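Flello children's headphones: three months on the school run

Posted 10/8/18

The Flello is an over-ear wireless model aimed at children of primary school age. Rieger distributes it in this country. I bought one pair at full price and have used it since June, mostly in the back of a car and on the weekly train to Cludport. The comparison throughout is with the Grudon, the wired pair it replaced.

Setup takes two steps: hold the power button until the tone sounds, then select the headphones on the phone or tablet. Pairing was retained on every later occasion except one, after a tablet update. There is no app and none is needed.

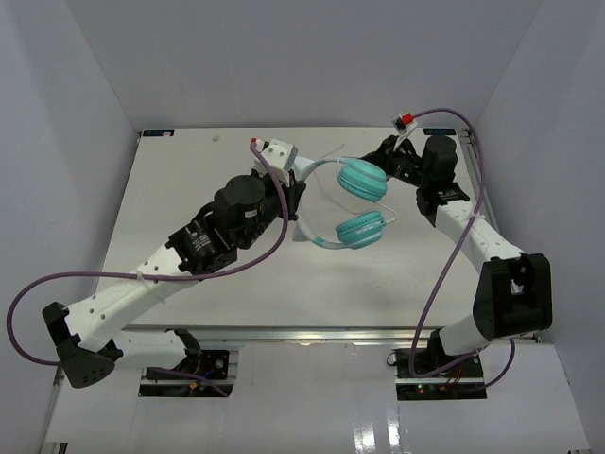 Photo: review desk

The cat-ear styling is a matter for the buyer. It adds width to the headband, and a small rucksack that took the Grudon without trouble will need its front pocket emptied first. The band adjusts by a click slider on each side. The clicks are firm enough that the setting survives being pulled off with one hand. On an adult head the band is at full extension and still tight.

Clamping force is moderate. The Grudon was lighter but slid forward whenever the wearer looked down at a book, and the Flello stays where it is put. After an hour in a warm car the pads become uncomfortable, as closed pads generally do. They are held on by a lip and can be pulled off for wiping, although refitting them is fiddly and the instructions do not cover it.

Sound is adequate. Speech is clear, which matters most for audiobooks, and the treble is slightly harsh on music. Bass is thin at low volume. The volume limiter is fixed and cannot be switched off from the headphones. It works over the cable as well as wirelessly – the Grudon's limiter was a separate inline box that a child could unplug.

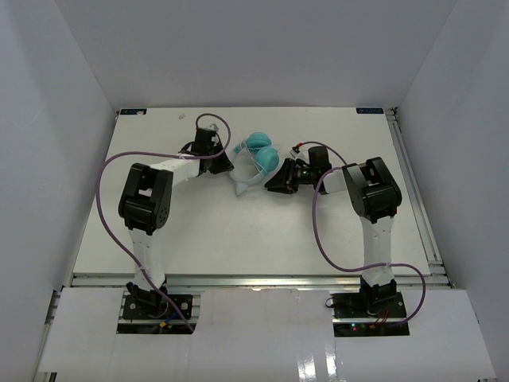

Battery life is harder to state precisely. A full charge lasted a week of school runs with the train journey added, and the low battery warning comes too late to be of use. Charging from empty takes 3 hours. The port has a rubber cover, and the cover on mine is already loose.

Range is good within one floor of a house. Through 2 internal walls the signal breaks up.

Spare pads are sold by Rieger in one size only. Mine took nine days to arrive and fitted correctly.

For: stable fit, limiter that cannot be bypassed, simple pairing.
Against: late battery warning, poor port cover, bulky in a bag.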